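Usance Community Boards > Members' Lounge > Site & Account Questions

Thread: Did anyone read the new data sharing notice all the way through?

hazelpatch
Posted 21 October 2021

Hi all, hope everyone's week is going well. I got the email this morning like I'm sure you did, the one saying Usance is moving our recipe boxes and shopping lists over to Balus, and that by logging in after January we agree to the new privacy notice. I made a cup of tea and read the whole thing (20 pages when I printed it!) and I got stuck on section 6. It says they may share "household preference information" with "service partners." Is that my shopping list? Is it the allergy notes I keep for my grandson? I've been here a long time and love this place, so please don't take this as me stirring the pot.

Ro-un Ha
Moderator

Hi Hazel, you're not stirring anything, I'm glad you asked. What I was told is that Balus only stores the data, the way a storage unit holds your boxes, and the service partners are the people who send out the newsletter and handle payments for paid accounts. Allergy notes are supposed to be in a separate category, under section 9, and those need a yes from you before they go anywhere. I've asked for the wording to be made clearer and will post when I hear back.

omoregie_fan
Sorry Ro-un, you know I think the world of you, but "supposed to be" is doing a lot of work there. Section 9 says "health information you provide to us as such." Hazel typed hers into a notes box. I typed mine into a notes box too. Does a notes box count? I went through something like this with Drernoteck when they had my step counter data, and their answer was that anything in a free text field was just "content." I closed the account and it still took 6 emails to get a copy of what they had.

hazelpatch
Oh dear, mine are all in the notes box. I have 200 recipes in there and I'd guess half have something scribbled on them. The one I was fixing up last night for the weekend has his tree nut note right at the top. 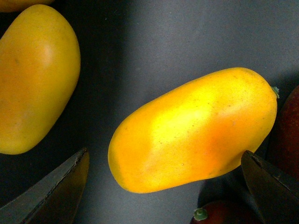 Mango for Saturday's chutney

Gun-woo Sun
Lovely mango! I'm going to disagree with omoregie_fan a little, and I say this as somebody who reads these notices for work (not a lawyer, I only answer the letters). Most companies don't go digging in free text. It's messy and there's very little in it they can use. What I'd look at is how long they keep it after you leave. The old notice said 30 days, and the new one says "as long as necessary for our business purposes," so that could be any length of time at all - that bothers me far more than section 6 does.

omoregie_fan
Fair point on the retention part, I missed that completely. I still don't agree about free text. "Most companies don't" isn't a promise, and I'd like it written down.

Ro-un Ha
Moderator

Both questions added to my list. In the meantime, Hazel, if it would help you sleep, go to Settings, then My Data, and ask for a download before you change anything. You can clear the notes afterward and your recipes will stay put.

hazelpatch
Thank you all, you're very kind. I've asked for the download and it says to allow a few days. I'll keep the notes on index cards for now, like my mother did, and leave the login alone until Ro-un hears something.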